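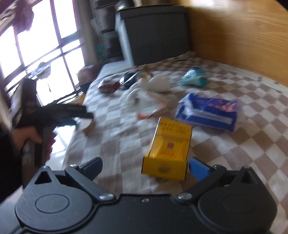

Tidying up a bed, the gripper version. Yellow box first.

Rasha Sleiman
1 June 2025

People keep asking me whether a machine can do the housework yet. My answer has been the same for a while: some of it, slowly, if you set it up right. Long thread, because the "some of it" part is what I find interesting.

Take that bed. A person clears it without thinking. You scoop up the packets with one arm, grab the box with the other hand and you're done. I'd guess most people couldn't tell you afterward which thing they picked up first.

The yellow box is the easy one. It has flat sides, a shape that stays put when you squeeze it, and an end facing right at you. Two fingers, close, lift. Machines have been doing that in factories for decades and they do it well.

The white plastic bag is the hard one. It's crumpled, you can see through parts of it, and its shape changes the moment you touch it. Where is the edge? Which fold is on top? You answer that with your fingertips. A camera has to guess.

The shiny packets sit somewhere between the two. Crinkly wrappers and glossy plastic throw back the light from a window, and a bright streak can look like an edge when there's no edge there. Push one down on a soft surface and it slides or sinks before the fingers meet.

And then there's the cloth. Put the same things on a hard table and the job gets simpler right away. On a bed, if you aim a little low you pinch the fabric too, and now you're lifting a packet and a fold of bedspread together.

For anyone who hasn't used one, a hand-held gripper is what it sounds like. A person holds it and does the chore with the gripper's fingers in place of their own. The movements get recorded and a robot can learn from them later.

I like the idea because it keeps everyone on the same terms. If a person can't pick up a packet with two flat fingers, it's not fair to expect an arm with the same two fingers to manage it.

First time I tried one I dropped a bag of rice. Second time I dropped the same bag of rice. You lose so much feeling. I had to look at everything I was doing, the way you do when you're wearing ski gloves.

Two of them at once is better. One holds, the other pulls. Most of what we do at home takes two hands and we don't notice until one is full. Opening a trash bag. Getting a pillow into its case. Anything with a lid.

Now the shop floor, where I spend my working hours. I pack orders at Hernard. We ship small household goods, a lot of it in boxes and a lot of it in pouches. We've had a picking arm on one line for 11 months.

The arm is good at boxes. I have no complaints about it on boxes. It doesn't get tired at the end of a shift and it puts them in the tote the right way up, and I can't say that about everyone I've worked with.

Pouches are another matter. It uses suction for those, and a wrinkled pouch leaks air around the cup. So it tries, loses it, tries again, and after a set number of tries it pushes the item to a side tray. A person empties the side tray. On my shift the person is me.

I kept a tally for one shift. 52 items in the side tray. All pouches or bags except for 4 boxes, and those had crushed corners. I'm not saying that proves anything about other places. It's one line on one shift.

What did change is the kind of work. Fewer trips up and down the aisle, more standing at the tray dealing with the awkward stuff. My feet are better. My patience is about the same.

My cousin works at Olszewski, the laundry over by the rail yard. They have a machine that folds flat sheets and it's very fast. A person still has to find two corners and clip them in. Finding the corners of a wet sheet in a pile of wet sheets is the job now.

Same pattern as ours. The machine takes over once the thing is laid out neatly, and people do the part where it gets from messy to neat. A house is pretty much all that second part.

At home I have a Grillodau floor vacuum. It does the floors fine. I spend a few minutes before every run picking up socks and chargers, so I'd call it half a chore saved. Still worth it to me with a dog in the apartment.

I also went to see the Umis demo, the one with the two arms on a rolling base. It cleared a coffee table of some 20 things into a bin. Took long enough that I went and got a coffee and came back while it was still working.

But it did pick up a chip bag. Pinched it by the seam at the top, where the plastic is stiff. That's how I do it too, and I'd never put it into words before. I watched that bit more closely than anything else they showed.

Ask them what happens with a bag that has no stiff seam and you get a shorter answer. The man running the demo said it "depends on the bag." I thought that was fair. It does.

A few things I look for now when somebody shows me a chore video. Is it sped up? Are there soft things in the pile or only hard ones? Does a hand come in from the side to fix anything? What does the table look like at the start, and who made it look like that?

I also want to see the second try. Everyone drops things. I want to know if it notices the drop and what it does next. My line arm will sometimes carry nothing all the way over to the tote and open its grip over it with full confidence.

Somebody will ask if I'm worried about my job. A little, on some days. Mostly I think the boxes are gone and the pouches are mine for a while. I couldn't tell you how long a while is, and I don't trust anyone who gives me a year.

For the house, here's where I'd put things today. Floors, yes. Dishes, the dishwasher already did that and you still load it. Clearing hard things off a table, getting there. Clearing a bed full of crinkly plastic, I'd still send a person.

If you work with one of these, on a line or in a lab or wherever, tell me what lands in your side tray. I'm most curious about bags with liquid in them. We don't carry any and I've never seen an arm try one.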